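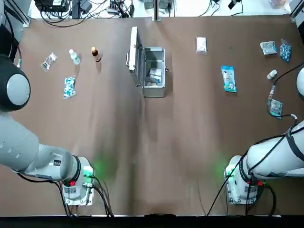
Humidity in the back bedroom, part two

The dehumidifier I wrote about last time has now run for 56 days. It is a Jelerby compressor unit with a three-liter tank, set to hold the room at 59 percent. I log the reading every morning and every night, and I empty the tank when the float switch trips.

The meter on the front panel reads high. I checked it against two cheap hygrometers after sealing both in a bag with damp salt overnight. They agreed with each other within a point. The panel was off by four, so a setting of 59 gives a true 55.

Power use was harder to pin down. The plug-in meter shows 351 watts with the compressor on, and it cycles more than I expected on mild nights. Siwan Ifans wrote to suggest that the fan keeps pulling moisture back off the coil after the compressor stops. I turned on the setting that shuts the fan down too, and the short cycles mostly went away.

The north wall is still the problem. Its surface temperature runs well below the room's, so the air behind the bookcase is damper than anything the meters report. I have moved the bookcase out by a hand's width and put one hygrometer back there. The first readings were in the high sixties.

Next job is the window seal. The old foam has gone flat along the bottom edge and I have ordered a rubber strip in two thicknesses.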